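# Workshop tips for people who sell what they make 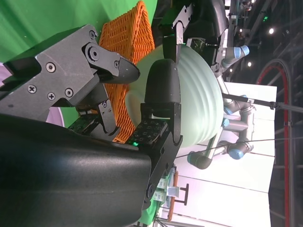

Small orders are lost in the workshop more often than in the market. When I started to sell my drawer hinges from a garage in Purkthorpe, I spent half of each evening looking for tools. The first thing I changed was the way I keep my drivers. Many assemblies mix their fasteners, like the dark-gray plates in the photo, where two Phillips-head screws share the metal with a round socket bolt. For such a job I put both drivers on the bench before I touch the first part, and I leave them there until the whole batch is closed. It sounds like very little, but over a batch of 30 pieces it saved me most of an hour.

## Sort by product, then by size

I used to have one big cabinet with screws arranged by length. It was beautiful and slow. Now each product has its own shallow tray with everything that goes into it, and only the spare stock stays in the cabinet. My friend Ryszard Kaczorowski, who repairs sewing machines, does the same with old baking tins. Baking tins are good because they stack when empty and you can wash the oil from them.

Write the product name on the short side of the tray. If you write it on the long side you can not read it from the shelf.

## One card for each batch

- Take a plain index card and write the batch number and the supplier of the main part.
- Add the settings you used: drill size, clutch number on the driver, drying time of the glue.
- Put the card in the tray, and when the batch is sold move it to a box.

I had a customer who came back in August with a loose hinge. I found the card, and I saw that I had bought the pins for this batch from a different shop, Brundley. I replaced the pins in the other hinges from the same card before any more letters came. Without the card I would be guessing.

## Thread locker and small hands of glue

Use one small drop on a clean thread. More does not hold better, it only runs out and looks bad on the finished piece. I wipe the thread first with a cotton cloth and a little alcohol, and I open the window. For parts which the customer may want to take apart, I use the weakest grade and write it on the instruction sheet.

Put the cap back after each use. I know, but I still have to remind myself.

## Know what your time costs

This one is for the desk and not for the bench. Set a kitchen timer when you begin a batch and write the minutes on the card. In my first year I sold one model for 40 dollars and was very proud of it. When I added the minutes from the cards, I saw that I earned less from it than from the simple model, which I almost stopped making. I raised the price to 52 and lost only two customers – one of them returned later.

## Packing

Keep the packing table away from the drill. Metal dust goes into the tape and then the tape does not hold. I cut my cardboard in the morning, all sheets for the week, with a new blade. An old blade needs more force and slips more easily, so do not save money here.

Shake the closed box near your ear. If something moves, open it and add paper.

## End of the day

Ten minutes before I finish, I brush the bench, put the drivers in their holes and check what is missing for tomorrow. The shopping list hangs on the inside of the door with a pencil on a string. The pencil was an idea of my neighbor, Tadeusz Ziółkowski, after I borrowed his for the third time.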